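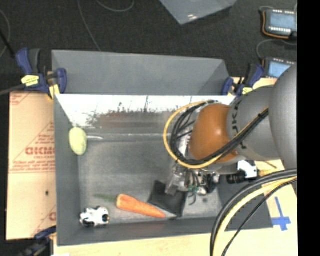

Wanted: people who pack things for a living (or used to) to try out our bin picking kit

Hi! I run customer trials at Lenihan, and I'm looking for folks to spend a day with the Wurkik kit at our shop in Plurnville and tell me what's wrong with it. It's paid, there's lunch, and you don't need to know a thing about robots. I'd almost prefer you didn't.

So what's the Wurkik? It's an add-on kit for robot arms. You get a gripper, a cable set, a control box and the software that decides what to grab and how. You bring the arm and the bin. It's meant for small shops that have mixed stuff in a box and need it moved out of the box, one piece at a time: produce packers, toy resellers, repair counters, returns desks, that sort of place. Big warehouses already have people selling to them. We're after the shop with one bench and not enough hands on a Thursday.

We've had it running in our own building since January and I'm pretty fond of it by now, which makes me the wrong person to judge it. I know which way to turn the carrot so the gripper likes it. I know which menu to skip. You don't, and that's exactly why I want you at the bench.

What the day looks like

You come in at 9, we get you coffee and the short safety talk (twenty minutes, and I promise to keep it at twenty minutes). Then you sit down with the printed quick start guide and set up a picking job yourself. I'll be in the room but I'm going to keep my mouth shut unless you ask for me or something needs stopping.

After that you load the bin. We keep a shelf of things to pick from, some round, some long, some flat and floppy, some just awkward, and you get to choose the mix. Please be mean! Put the flat piece under the long one. Shove something into a corner or right up against the wall of the bin. The easy layouts we've done to death, and the ones I learn from are the ones a real person makes when they dump a box out and walk away.

Then you run it, watch it, and write down whatever bugs you. There's a form, but the margins of the form have been more useful to me than the form. If the button labels are confusing, write that down. If you would've grabbed the thing from the other end, write that down too — I really want to hear how your own hands would do it.

Lunch is at noon (sandwiches, there's a veggie option, tell me about allergies when you write). The afternoon is the same again with a different mix, plus a half hour where you try changing a setting in the middle of a job. We finish by 4.

Who I'm looking for

Anyone who has worked with mixed items by hand for six months or more. Produce sorting, grocery picking, thrift store intake, toy or game resale, mail returns, kitting, parts counter, school kitchen, all good. You should be 18 or older and okay reading a manual in English. You can sit or stand, the bench goes up and down. If you use a wheelchair the shop floor is level from the parking lot all the way in, and the restroom is on the same floor.

You don't need to code. You don't need to have touched a robot. If you have, that's fine too, but please say so when you write, because I'd like to have a few of you and not a whole group of you.

I can't take people who work for a company that sells picking equipment, sorry. And if you took part in the spring round, thank you, you were great, but I need fresh eyes this time.

The money part

If you come for a single day it's a flat $573, paid by check or direct deposit within two weeks. That covers your time and gas, so there's no separate mileage form to fill out.

I also have a longer option for small businesses. You'd take a kit into your own shop for a month, we'd come out and mount it, and you'd run it on your real work. We pay the shop $3,000 for that, half when the kit goes in and half when it comes out. You'll need an arm already (we have a list of ones it fits, just ask) and a bench that doesn't wobble. At the end you can buy the kit for $2,000 if you've gotten attached to it. No pressure at all, and I won't be calling you every week about it.

A few things to know before you say yes

The Wurkik is not finished. It drops things. Sometimes it picks the same piece three times and puts it back like it's changed its mind. The cables are bulkier than I'd like, and you'll notice that as soon as you try to see past the arm into the bin. We're working on a slimmer bundle with Alteck, who make our harness, but it won't be ready for this round, so please go ahead and complain about the current one anyway.

It also isn't fast. If you're good with your hands you'll beat it easily, and most people in the last round did. I'm fine with that. What I want to find out is whether you'd trust it to keep going while you went and did something else.

We save the robot's own logs and we take pictures of the bin from a fixed spot. If you'd like your hands kept out of those, tell me and we'll load the bin with the camera off. You'll sign a two-page agreement that says you won't post pictures of the inside of our shop and that you're allowed to say whatever you want about the product. I fought for that second bit!

Wear closed shoes, please, and tie back long hair. No dangling lanyards or scarves near the arm. Safety glasses we have in every size, including the kind that go over regular glasses.

How to get in on it

Send a message through the contact form on our trials page and put "bin day" in the subject. Tell me what kind of work you do or did, how long you did it, and which weekdays are hopeless for you. Two or three sentences is plenty, I don't need a resume. If you're writing for the month-long option, add what you'd want picked and what arm you've got, and a quick phone picture of the bench helps a lot.

I answer everybody, though it may take me a few days. If I don't have a spot for you this time I'll ask whether you'd like to be on the list for the next one, and if you say no you won't hear from me again.

Parking is free behind the building. Use the side door with the green awning — the front one sticks.

Posted Tuesday, July 16, 2024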